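Kirnthorpe Singers: news from the summer term

Rehearsals carry on at the usual time, Wednesday at half past seven, in the upstairs hall. The side entrance is locked at eight, so please ring if you are late. Parking behind the library is free after six.

The new programme

We are now three weeks into the music for the June concert. The first half is the set of folk song arrangements by Rostislav Polák, all of them unaccompanied. The second half is lighter and has piano throughout, with Anika Wojcik playing. She has asked for the running order by the end of the month so that she can mark up her copies, and Desmond Pruitt will send it to everyone on the mailing list at the same time.

The Polák songs are harder than they look on paper. Number four changes key twice in 13 bars and the altos have to find their note from the tenor line, which drops out one beat earlier. We spent most of last week's session on that page and will go back to it next time. Please learn the words of the first two songs by then. Copies with the pronunciation written under the notes are in the blue folder, and there is a slow recording of each part on the members' page.

Seating

For the June concert the choir will sit for the piano solos and stand for everything else. Sopranos and altos will be in front, tenors and basses behind, with the two halves swapping sides at the interval. Anyone who finds it hard to stand for a full half should tell Desmond, and he will put you at the end of a row where you can sit down without being hidden.
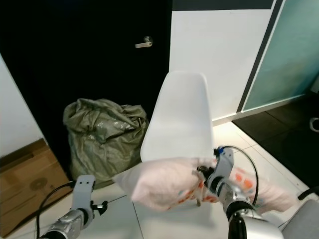
Everett Blackwood wrote in to ask whether the basses could stay on the same side all evening. We lose the first entry every time we move, he says, and the piano is the only thing we can tune to in that part of the hall. He would also like the basses nearer the lid in the second half, even if it means the altos going further out.

Anika Pettigrew, conducting, has agreed to try it both ways at the next rehearsal. If the balance is no worse, the basses will stay on the piano side and only the upper voices will move. The plan that goes out with the running order will show whichever version we settle on.

Concert dress is all black, long sleeves, with no scarves or large jewellery. Folders should be black too. A few spare ones are kept in the music cupboard and can be borrowed for the night, to be handed back before you go home.

Tickets go on sale at the start of next month. The hall holds 200, and each member may reserve up to three seats before the general sale opens. Give your names to Desmond on paper or by email. He can't take reservations during the tea break any more, as several were lost that way last year.

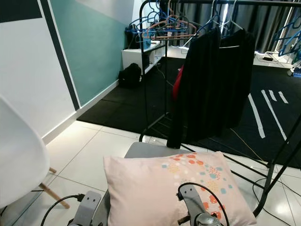 Autumn workshop

We have booked a Saturday workshop on sight-singing with the vocal group Virier. The morning is for reading rhythms and intervals, and the afternoon for a short piece learned from scratch and sung through at four o'clock. No preparation is needed. The cost is £17 for members, including the music. Bring your own lunch and a pencil. Places will be offered to members first and then to the other choirs in the district.

Music returns

Eleven copies of the spring cantata are still out. They are on hire and the library charges for each one not returned. Please check your bags and leave any you find in the tray by the piano.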